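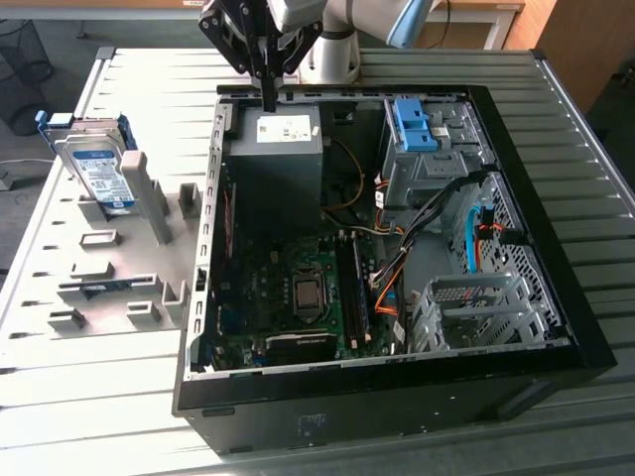

Old desktop won't boot after sitting in a closet

Posted by Isla Chisholm, June 2023

I have an old tower with family photos on the hard drive. It powers on, the fan spins, then I get a black screen. A shop quoted me 95 dollars just to look at it. I only want the photos. Can I move the drive to another computer, or will that erase it?

Kirstin Pringle

Moving it won't erase anything. Shut down, unplug the cord, and take off the side panel. Disconnect the data and power cables from the drive and slide it out. A USB adapter for 3.5-inch drives needs its own power brick, so check the box before you buy.
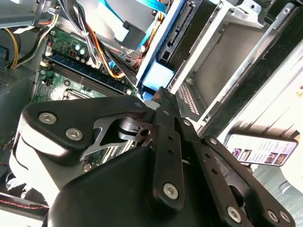 Inside an open desktop case

If Windows asks to format the drive, click Cancel. Copy the photos first and worry about the black screen later.
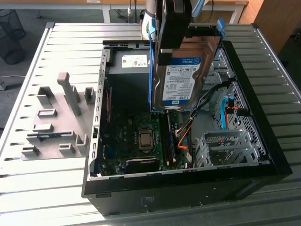 Rodrigo Vieira

Same thing happened to me, and it was the memory. Reseat it before you spend any money. I had more than 1023 pictures on mine and they were all fine. Also make 2 copies.

Isla Chisholm

Thanks, ordering an adapter tonight.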